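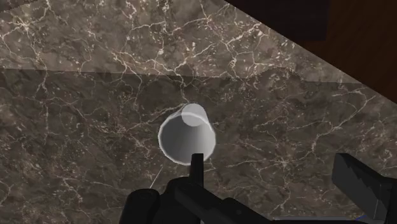

Dark brown marble with white veins

Sealing a brown marble counter: how often, and what about rings?

Posted by Jingyi Fang in Kitchens and Baths

We moved into a house in Gisstead in August and the kitchen has a brown marble counter with a lot of white veining. The previous owners left no paperwork on it. I have two things I'd like to know. First, how do I tell if it needs to be sealed again? Second, there are dull rings near the sink that you can only see from the side. I tried dish soap and then a baking soda paste and neither one did anything. A local shop quoted me $300 to come out and hone the area by the sink. Is that worth it or can I do it myself?

Prasetyo Manurung
Do the water test before you buy anything. Put a spoonful of water on the stone, leave it for 15 minutes, wipe it off and look. If the spot is darker than the rest, the water went in and you need sealer. If it looks the same, leave it alone for now. Do it in a few places. Ours soaked up water by the stove and nowhere else.

The rings are most likely etching. Acid from lemon, vinegar, wine or tomato eats the polish off, so there is no stain to clean. Sealer won't prevent it either. For light etching you can get a marble polishing powder and work it in with a damp cloth. Try it in a corner first. If you can feel the ring with a fingernail, powder won't be enough and I would pay the shop.

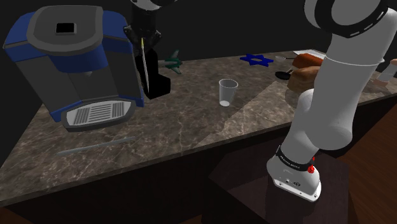
Coffee machine on the counter

Anything that drips should have a tray or a mat under it. Coffee is acidic and it also stains. Wipe around the machine every day, including the back.

Eetu Kemppainen
just use vinegar and water, works on my counters and costs nothing

Arvo Valtonen
Please don't use vinegar on marble. It is fine on some laminates but it will give you more of the same rings you are asking about.

I agree with Prasetyo on the water test. I put in marble for almost 80 customers before I retired, and most of the calls I got afterward were about etching. If you do need to seal, this is how I did it.

1. Clear the counter and wash it with a stone cleaner or a drop of mild dish soap. Rinse, dry, and let it sit overnight.

2. Wipe on a thin coat of penetrating sealer, working in small sections. Go by the label for how long to leave it.

3. Buff off all the extra before it dries. Dried sealer leaves a haze.
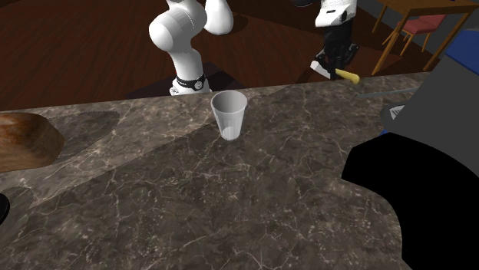

4. Keep water off it for a day, then repeat the water test. If it still darkens, put on a second coat.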